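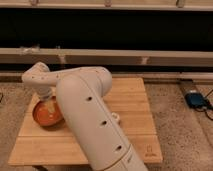

3rd April. Props notes, mostly for me and Akua Quansah.

The orange bowl is my favorite so far! Glossy, easy to spot against the pale planks, and I like where it sits now, over on the left. Akua wants to try a matte one from Nismont (fine by me, but the orange stays on the shelf).

The speckled carpet still bugs me – crumbs vanish into it and I only find them with my socks.
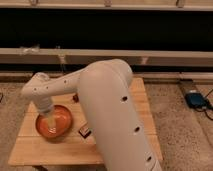

Orange bowl, left side, plank joins running across.

Still to do: wipe down the wood along the grain, ask Kuvwood what oil they'd use on it, and find the lid to bin 88.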